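In Defense of the Cable Box
By Kathleen Buckley
25 Jul 2020
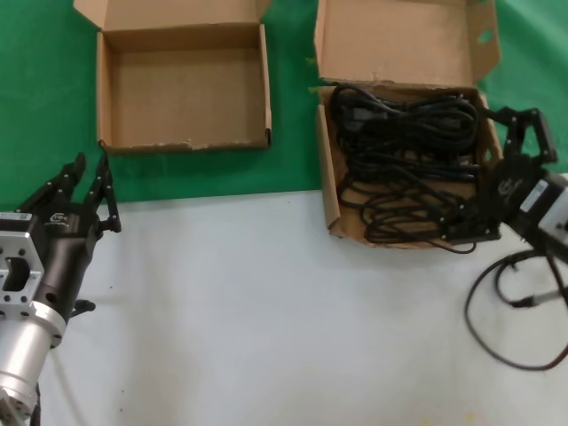
Two boxes, one of them pulling its weight.

Every few months somebody writes a cheerful article telling me to throw away my cables. The article is always the same. Pour them out on the floor, it says, hold each one up, ask what it belongs to, and if you can't answer in a few seconds, let it go. Then you buy a set of matching pouches from a company like Sasosia and write on the labels in a nice pen.

I tried this in April, when I had run out of other things to try. I poured. I held up. I ended the afternoon with 14 cables I could name, a much larger pile I couldn't, and a cup of cold coffee. I put the whole lot back in the cardboard box and shut the lid on it, and I have been at peace with that decision ever since.

The case against the cable box is that it's a mess, and I'll grant that. Black cords tangle with black cords. Loops hang over the front. The flap gets bent because you keep leaning on it while you dig, and after a while the cardboard gives up and shows its ribs. You go in for one plug and come out with four others hanging off it, like a bad day of fishing.

But consider the other method. My brother-in-law, Benedek Takács, keeps his cables in a plastic cabinet with 7 drawers, sorted by what he calls family. It is a handsome thing. When I asked him for a plain power cord last winter, he opened three drawers, frowned, and began a speech about whether a cord with a brick on it counts as power or as computer. I had time to sit down. At my house the question never comes up. Is it a cable? Then it's in the box. If it isn't in the box, I don't own it.

There is a lot to be said for a system with one rule. My neighbor Kusum Yadav has a better one on paper: every cable goes in a bag with the machine it came with. She is a careful person and I admire her. She also has a closet full of machines that died years ago and are kept on, as far as I can tell, as guardians to their bags.

The decluttering people also misjudge what a cable costs you to keep. It eats nothing. It takes up the space of a sandwich. Throwing one out, on the other hand, puts in motion a law of nature I don't pretend to understand, by which the old Balar scanner you haven't thought about in years becomes the only way to get a form to your insurance company by five o'clock. The replacement cord, if they still make it, will cost 255 times what it's worth and come in a carton big enough for a ham.

Which brings me to the empty box. Anyone who keeps a cable box has an empty one sitting next to it, lid up, a bit scuffed along the front. This is the good intention. It was set out on the day you meant to divide things into Keep and Go, and it has been waiting for its first Go with great patience. I used to feel judged by mine. Now I see it as overflow.

I'm not against all tidying. I wrap extension cords, because I have tripped on one and I didn't care for it. I tape a note to anything that gets hot. My one concession to the pouch industry is a bread bag tie around the charger I use every day, and it has held up fine.

As for the rest, it can stay in its knot. If you come by my place needing a cord with a square sort of plug on the end, I can't promise which kind I have, but I can tell you exactly where it is. Bring a flashlight and don't pull too hard on the left side.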